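Pirnico — Bases antivibración para lavadoras de carga frontal
Serie Olmedo 224

Juego de apoyos de caucho vulcanizado para lavadoras domésticas de carga frontal. Reduce la transmisión de vibraciones al forjado durante el centrifugado y evita el desplazamiento de la máquina sobre pavimentos lisos. Compatible con patas regulables de rosca estándar.

Datos técnicos
Carga máxima por juego: 224 kg
Diámetro exterior: 137 mm
Régimen máximo de centrifugado: 2000 rpm
Color: gris grafito
Garantía: 2 años

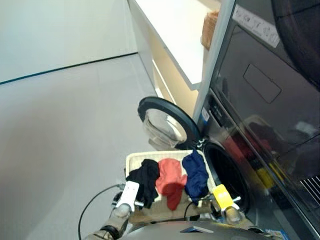
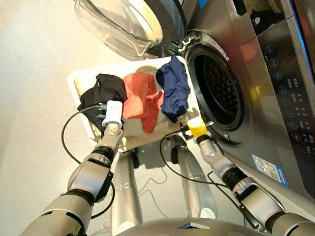
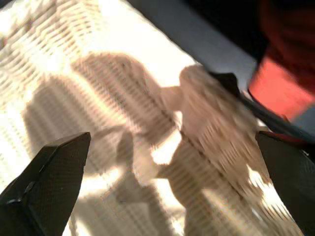
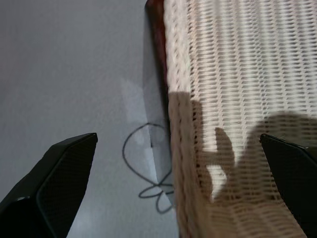
Instalación
Desconecte la máquina y cierre la toma de agua. Levante primero el lado delantero —se requieren dos personas— y coloque un apoyo bajo cada pata, con la cara ranurada hacia el suelo. Repita la operación en la parte trasera. Nivele con burbuja en ambos ejes y apriete las contratuercas. Revise el nivel tras los primeros ciclos; el caucho asienta ligeramente bajo carga.

No apto para máquinas instaladas en columna ni para suelos con pendiente hacia sumidero. En tarima flotante se recomienda intercalar la placa de reparto Galtov, que se vende por separado.

Mantenimiento
Limpiar con paño húmedo y jabón neutro. No emplear disolventes ni lejía concentrada.

Suministro
Caja con cuatro apoyos y hoja de montaje. La referencia anterior, Kellow, se sirve hasta fin de existencias en febrero; las medidas no son intercambiables.

Consultas técnicas: Maribel Inga, departamento de posventa.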